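Getting More Out of Your Household Waste Sorting

When the new collection calendar came through our door in April, I put it on the fridge and felt very organized for one whole evening. Then came the first pickup day, and I stood in the kitchen with a yogurt cup in one hand and its foil lid in the other, trying to remember what went where. If that sounds familiar, pull up a chair. I have been sorting trash in one form or another for most of my adult life and I still learn something every season.

Start with the kitchen, where most of it comes from. A small food scraps pail works much better than a big one, simply because you have to empty it before it gets interesting. Line the bottom with a folded sheet of newspaper, and in warm weather keep the wet things (melon rinds, coffee grounds, the sad end of the lettuce) in a lidded tub in the freezer until the night before collection. My neighbor Rahel Egger laughed at me for that until she tried it!

Cans and jars only need a quick rinse. Save it for the end of the dishes and use the old water in the basin - no need to run the hot tap for a tuna can. Leave the labels on, and put metal lids in with the cans if your hauler takes them. Ours does, but the next town over wants them separate, so do check your own leaflet.

Cardboard is the one that gets away from people. Flatten every box the day it arrives, and keep a ball of string right there by the stack. Pizza boxes can be torn in half: the clean top goes with the cardboard, the greasy bottom with the food scraps, if your program allows it.

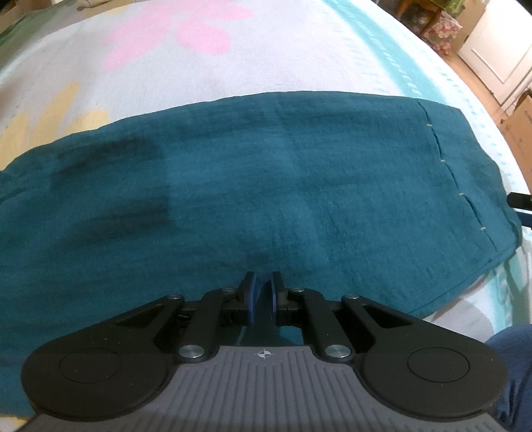
Text by Hannelore Eberhard
Household Tips Editor

Now for cloth, which I get more letters about than anything except smells. Worn-out sheets and shirts don't belong in the recycling bin, where they wrap themselves around the sorting machinery and bring the whole line to a stop. Anything still good enough to wear or sleep on can go in the donation box, clean and dry and tied up in a bag. Anything past that I cut into squares for rags, and I keep 24 of them in a drawer by the sink. Cut off buttons and zippers first and drop them in a jar, you'll be glad of them some rainy afternoon.

A loose hem is no reason to give up on a piece of fabric, by the way. A few minutes with a needle will often buy you another year or two, and the stitching doesn't have to be pretty.

For the bin itself, I wash mine out with a bucket of warm water, a squirt of dish soap and half a cup of white vinegar. Tip it on its side in the sun to dry with the lid open. A handful of baking soda in the bottom afterward helps a good deal in July and August.

Batteries, paint and light bulbs need their own spot, well away from the kids. I use an old shoebox on the top shelf of the hall closet, with a bit of tape over the battery ends, and take it to the drop-off whenever I happen to be driving that way. Broken glass should be wrapped in thick newspaper, taped shut and marked with a big felt pen before it goes in the regular trash.

Page updated 26 July 2025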